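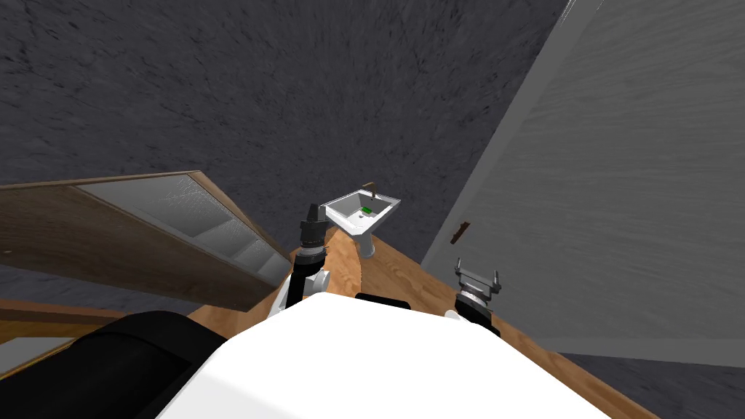
Parvathi Kamath has run the mail servers at Prastanis, a small hosting company, for long enough to have moved them 3 times. The last move was in November, and it's the one she agreed to talk about. Part of the reason is that it went badly for two days, and she thinks other people who host mail for small customers will run into the same thing.

The company had 149 customer domains on one outbound server. The machine was old and the data center wanted the rack space back. Kamath and her coworker Murali Poduval set up a replacement at Nasten, on a new block of addresses.

"We did the parts everyone does," she said. "Reverse DNS, SPF, the DKIM keys, all of it checked before we touched anything. Murali had a list and we went down it twice."

They switched over on a quiet evening. By the next morning the queue was full of deferred mail. Two large providers were accepting a little of it and putting off the rest, and a third was refusing the connection.
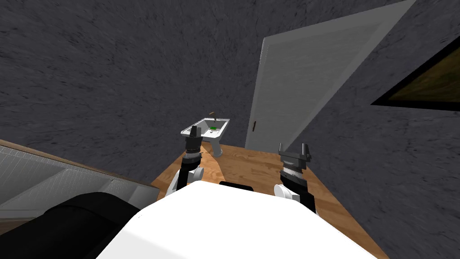

A robot facing a wooden table with a white pedestal sink on it.

The addresses were new to Prastanis, but they weren't new. An earlier tenant had used them to send bulk mail, and the block was still on a private list that one of the providers kept. Kamath had looked the addresses up on the public lists beforehand and found nothing.

"I should have asked Nasten who had the block before us," she said. "They told me when I called. It took one phone call. I just hadn't made it."

The other problem was volume. A server that has never sent anything and then sends a full day's mail for 149 domains looks like a compromised machine. Poduval had suggested moving the domains in small groups, but the date for giving up the rack was close – closer than either of them liked – and they moved everything at once.

What they did next was simple. The old server was still plugged in, so they pointed most of the outbound mail back to it and left a handful of low-traffic domains on the new one.
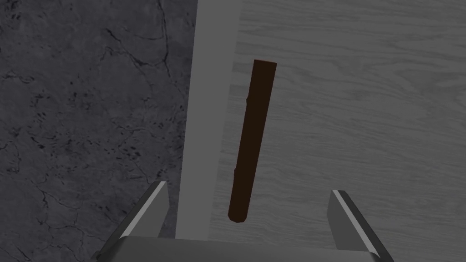

They added a few more domains every couple of days and read the logs in between. Kamath also filled in the providers' sender forms, which she described as slow but fair. One answered the same day. Another never wrote back, but the deferrals stopped.

Customers noticed, of course. She counted 173 support tickets, most of them asking the same question, and she answered them with the same four sentences. "I told them what was wrong and which mail was late. I didn't tell them when it would be fixed, as I didn't know."

The old server was finally shut off after the last domain moved. Poduval has kept its disks on a shelf, and Kamath says she hasn't asked him to get rid of them yet.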